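Last updated: 30 September 2023

The Second Finger

Vesela Georgiev had wanted to work on the Triria cell since the day she walked into Flurwood, and on Saturday, with the line shut down and the big lights humming, they finally let her!

"It's pressing too hard," said Stavros Kos, who was already on his knees with the manual open. "Sixth time this month it's stopped over the board and sulked."

"It doesn't sulk," Vesela said. "It's telling us something." She loved that arm. She loved the click it made at the wrist, and the careful way it came down into an old computer, as if somebody might be asleep in there.

She laid the test tower on its side on the slatted bench, took off the side panel and drove the arm down at a crawl, one thumb on the stop button.

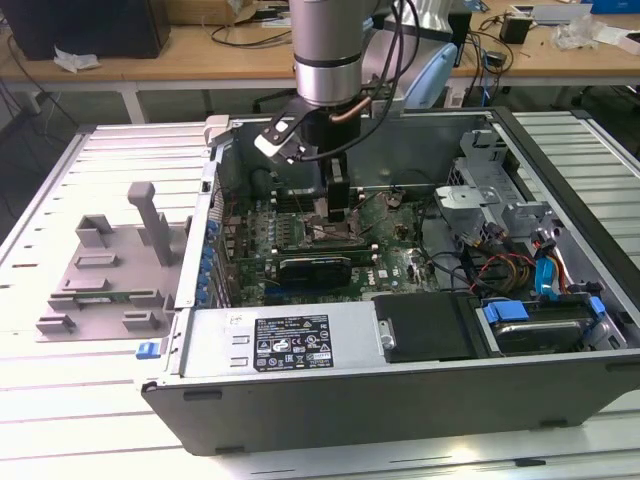
"What do we check first when it stops over a board?" Stavros asked.

"The zero on the force sensor, with the arm hanging free and nothing in the gripper."

He grinned and let her do it. The zero was out. It had been out since April, going by the log, creeping a little further each week, and Tihomir Grgić had written "fine for now" next to it 2 times in his lovely round handwriting. Vesela reset it, ran 500 slow cycles' worth of numbers through the checker and watched the line settle flat. Oh, that was a good feeling – like getting a piano string to come up true.

Then came the camera. The Traveck software wanted a clear look at the processor before it would accept a new position, so she brought the wrist over a second board and held it there while the picture came up on the screen.

Stavros leaned in. "Old paste," he said happily, pointing at the smears on the metal. "And every memory slot empty. Good one to teach it on." 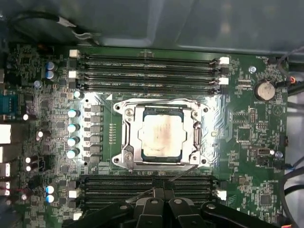
"And if the camera and the arm disagree about where the socket is?" she asked.

"Trust neither of them, and run the calibration plate again before you touch an offset."

So they ran the plate again. Stavros read the numbers out, Vesela typed them in, and when she got one wrong he waited until she'd spotted it herself. The arm had to be turned through 90 degrees for the last set, and she walked round the bench to keep an eye on the cables as it went.

Yetunde Akinola rang from the office to ask if there would be a cell on Monday or should she tell Ostapchuk to send their pallets elsewhere.

"Tell them to send everything!" Vesela said, much too loudly.

She saved the file as number 667, put her initials in the log under Tihomir's, and asked Stavros whether they had time to do the finger pads as well. He looked at the clock, then at her face, and went to fetch the small screwdrivers.

Contact the editor | © 2023 Dragica Hodžić | Back to top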